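Right, gripper number two is finished and I am far too pleased with myself. A thread, for the three people who asked and the rest of you who didn't.

If you missed the first lot of posts: I'm building a pair of hand-held grippers in the shared workshop at Skendberg. You squeeze, the fingers close, and the idea is to have one for each hand.

First pair of finger pads came out far too stiff. They'd hold a tin of beans all day long and then fling a pencil across the bench. Great fun, not much use!

So back to the printer. I'd bought a spool of Nonik flexible and it strings like mad if you let it sit in a damp room. Mine had been in a damp room since September. Dried it overnight, dropped the speed to 20 and it came out lovely.

Total for the new set of pads was 253 grams, including the two I binned when the bed came loose (my fault, I hadn't done the clips up).

Someone asked about the linkage. It's the Dakel one, straight off their parts page, but I've shortened the arms and drilled the pivot out a touch. The stock holes bind when it's warm. If yours squeaks, try that before you go buying bearings.

Now the test I'd been looking forward to. I've been keeping a tally on the workshop whiteboard of every pick I try, good or bad, and I wanted to get to 800 before I changed anything else. Went past it this afternoon and carried on because I was enjoying myself. Stopped at 868.

What still goes wrong: anything thin and shiny, lying flat. Teaspoons are the worst. I can get the tip of a pad under the handle and then it skates off. I might try a bit of texture on the last centimetre of the pad. Has anyone done that in flexible without it peeling?

Wiring next. I've got a Tefera board in a drawer that ought to fit in the handle if I file down one corner, and I'd like to log how far the fingers close on each pick. At the moment I'm writing it all down in biro, and my sevens look like ones.

Files will go up once I've fixed the screw lengths in the parts list. Please don't build from the old list, two of them are wrong and you'll crack the plate.

The softer pads are the bit I'm happiest with in this whole build. They have so much more give than the first ones, and I've stopped wincing every time I close them on something. Slim things were what the old pair couldn't cope with, so look at that white stick, standing bolt upright between the two orange pads! The other gripper has a pad up against the toothpaste tube, over by the blue mug with the wooden handle. I want to try the mug by its handle next, and I'll post how I get on.

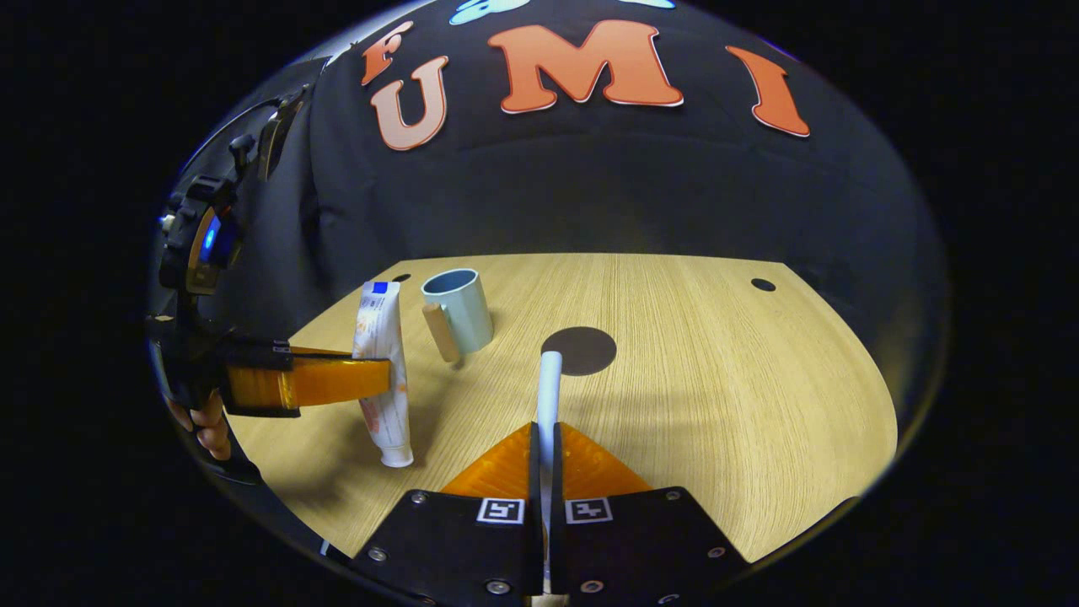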